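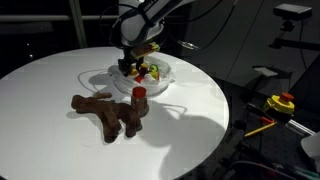
Demonstration collection is the stage of robot learning in which examples of a task are recorded for later use in training. Each example, called a demonstration or episode, pairs the images from one or more cameras with the positions of the arm and gripper at the same instants.

In teleoperated collection, a person steers the arm from start to finish. The Dralora set, compiled under Parvathi Kartha, holds 3,246 episodes of handling small household goods and toys, of which 371 are kept back for testing. Episodes are capped at 600 time steps. 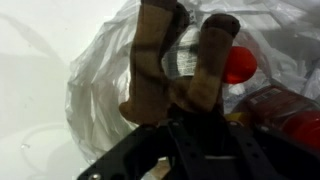 Clear plastic bags are a recognised difficulty. Folds and highlights alter the look of whatever lies inside, and depth sensors often return gaps over transparent film. A view from the wrist helps at close range, although the fingers may hide part of the target – usually at the moment of grasping.

Failed attempts are handled in different ways. Some sets discard them; Dralora retains 55, marked as failures, so that a learned policy can be shown recovery movements.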